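Wirley drink container refund point opens its doors in June

Wirley, Monday, May 30, 2022 - Residents of Wirley will not need to drive to Halliday any more to return their empty drink cans and bottles. A new refund point will open in June in the former tyre shop on the main street, after more than a year of talks between the town council and the operator, Gramex.

The refund point will accept cans, plastic bottles, glass bottles and small juice cartons. It will be open 4 days in the week at the beginning, and the operator says that Saturday hours can be added if there is enough demand. Customers may choose to receive their refund in cash, or to give it to one of the local groups which are registered with the scheme.

Until now the nearest place for refunds was the Halliday depot, on the other side of the river. Many households in Wirley did not consider the trip worth the petrol, and the cans went into the kerbside bin or, in worse cases, were left in the park after the weekend. The council has received many complaints about this, especially in the summer, when the barbecue area is busy from morning to evening.

Wilma Swanson, who has led the project for the council, told our paper she was pleased to see the lease signed at last. "People have asked me about this at the supermarket, at the swimming pool, everywhere," she said. "They keep the cans in the garage for months and then they don't know what to do with them. Now they can walk there with the kids."

The council will pay $3000 for new signs and for a ramp at the side entrance. All other costs are carried by Gramex, which already runs 2 refund points in the region.
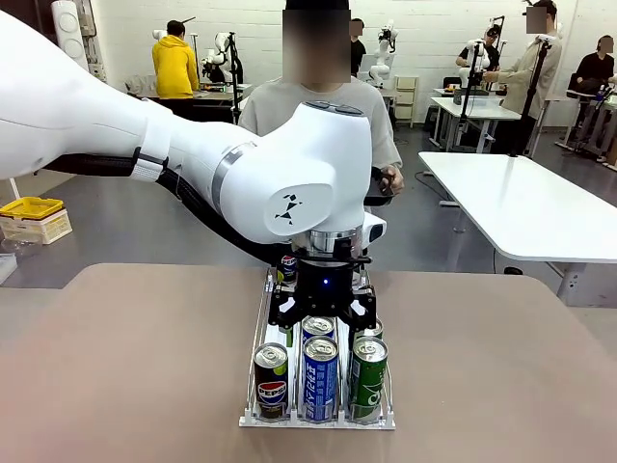
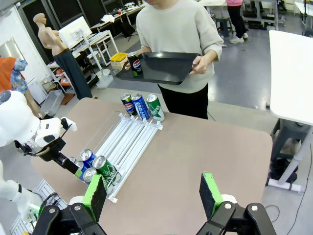
Not every container will bring money back, and the council expects some confusion in the first weeks. A container must carry the refund mark on its label, and it should be empty. The lid can stay on or come off. Soft drink cans, such as the black Pepsi can on the tray, are usually the simple case when they were bought in a local shop. More difficult are the imported drinks, for example a tall blue can with Korean lettering like the one on the table. Some importers put a sticker with the refund mark on such cans and others do not, so customers are asked to look at the label before they bring a full bag. Containers without the mark can still go in the kerbside recycling bin. Plain milk bottles and wine bottles are also not included at present.

Cans should not be crushed, as the label must remain readable. Gramex also asks customers to rinse the containers lightly, and to keep glass in a separate box - broken glass cannot be accepted and is dangerous for the staff who sort by hand.

The refund point will create 4 part-time jobs. Interviews were held last week at the library, and the operator says that all of the places were given to people who live in the town or on the farms nearby.

Alistair Leckie, president of the Wirley junior football club, said his club would register in the first week. The club lost its main sponsor, the hardware shop Irkex, when the shop closed before Christmas, and it still needs money for the jerseys of the youngest teams. "After a home game we have bags and bags of bottles behind the canteen," he said. "Last season one of the parents took them to Halliday in his ute, but he has moved away now and I don't want to ask other people to do it every fortnight."

Some residents of the main street had worries about noise, in particular from glass being emptied into the big bins in the early morning. Following a meeting with the neighbours, Gramex has agreed that no glass will be moved before eight o'clock. The bins will also be placed at the back of the building, next to the railway fence, and not beside the houses.

Parking is available in front of the building and in the lane behind it. Groups who want to be registered for donations can collect a form at the council office or at the library desk. The exact opening day will be announced on the council's website and on the notice board outside the post office.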